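Are Household and Shop-Floor Chores Within Reach of a Low-Cost Robot Arm?

Final Project Report, Trastdale Technical Program
Submitted in May

1. Background and purpose

The project was carried out over one semester in the automation laboratory at Trastdale. Its purpose was to find out how far a small, affordable robot arm could be trusted with the light chores that fill up time in homes and in small workshops: clearing cups, putting objects into bins, wiping a surface, and folding cloth. Earlier student projects in the program dealt with fixed, repeated motions on a conveyor. Chores are different in that the object is seldom in the same place twice, and the person who would benefit from the help is seldom willing to arrange things for the machine.

The question was raised first by Kiani, a small housewares packing firm that offers site visits to students in the program. Staff there spend part of each shift returning loose items to their bins. The firm wished to know whether this was work a machine could take over at a reasonable cost. The project team broadened the question to include the home, where many of the same objects and motions appear.

2. Equipment

The arm was a Jeltier tabletop model with a parallel gripper. The budget for the complete station, including the table, the computer and spare finger pads, was $3,000, and the team stayed within it. Control software was built on the Triltia package already licensed by the laboratory, with changes made by the team to the grasp planning and to the stop conditions.

A plain light tabletop was used for all trials. Objects were bought from ordinary stores or borrowed from the laboratory kitchen. No object was altered with tape, markers or handles, as this would have made the results hard to apply outside the laboratory.

3. Method

Four chores were chosen after the site visit:

Cup clearing. Pick up one drinking cup and set it upright in a tray.
Bin return. Pick up one small packaged item and drop it into the correct bin out of two.
Wiping. Hold a sponge and pass it over a marked area of the table.
Cloth folding. Fold a dish towel once, edge to edge.

A total of 195 trials were run. Before each trial, a team member placed the object by hand, without measuring, inside the reach of the arm. A trial was scored as a success when the chore was finished without human contact and without a dropped object. A trial that was stopped for safety was scored as a failure. Time was recorded but was not used in scoring. The same chores were also done by hand by members of the team, so that there would be a fair point of comparison for pace.

The number of trials was not equal across the chores. Cloth folding took so long to reset and so often ended in a safety stop that fewer attempts could be completed in the laboratory hours available. This should be kept in mind when the chores are compared with each other.

4. Results

4.1 Cup clearing

Cup clearing was the most reliable of the four. Rigid cups standing upright in the middle of the table were picked up without difficulty in nearly every attempt. Most failures had to do with cups near the limit of the arm's reach, where the wrist could not turn far enough to bring both fingers around the cup. A second group of failures involved thin plastic cups, which bent under the standard closing force and slipped out when the arm rose. Lowering the force solved this for the thin cups but caused heavier mugs to tilt. The team did not find one setting that served both, and the final software asks the user to choose.

4.2 Bin return

Boxed items were handled well. Items in soft bags were not, as the fingers often closed on loose film and the contents swung during travel. The choice of bin was correct in almost all trials - the weakness was in the grasp and not in the sorting. This finding was of particular interest to Kiani, where bagged goods make up a large share of the stock.

4.3 Wiping

The arm could hold a sponge and follow the marked path. It could not judge whether the area was clean. When the sponge turned slightly in the fingers, a strip of the area was missed, and the arm went on as if nothing had happened. Such runs were scored as successes under the rules set out in section 3, although a person would not accept them at home. The team considers this a fault in the scoring rules and recommends that later groups inspect the surface after each run.

4.4 Cloth folding

Folding was not achieved with any regularity. With one arm, the far corner of the towel could be lifted, but the rest of the cloth dragged and bunched under it. The successful folds all came from a stiff, newly bought towel laid flat by hand beforehand.

5. Discussion

In every chore, the arm was slower than a person. For the home user this may matter less than expected, as a slow machine can work while the household is asleep or out. For a shop floor, pace matters a great deal. Kiani staff who viewed a demonstration remarked that they would have returned several items in the time the arm took for one. They were more interested in whether the station could be left to run through a break period without supervision. On the evidence of this project it could not, since a single dropped item would stay where it fell until someone came back.

The amount of human preparation was also greater than planned. Resetting objects, clearing stops and changing the closing force took up more laboratory time than the trials themselves. Any estimate of labor saved should include this time.

6. Conclusions and further work

Rigid objects on an open, uncluttered table are within the ability of equipment at this price. Soft goods are not, and neither is any task in which the machine must check the quality of its own work. The team recommends that the next group add force sensing to the fingers, repeat the bagged-item trials, and test the cups in pairs and small groups. The closing-force settings and trial sheets have been left with the laboratory for that purpose.

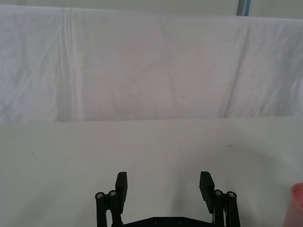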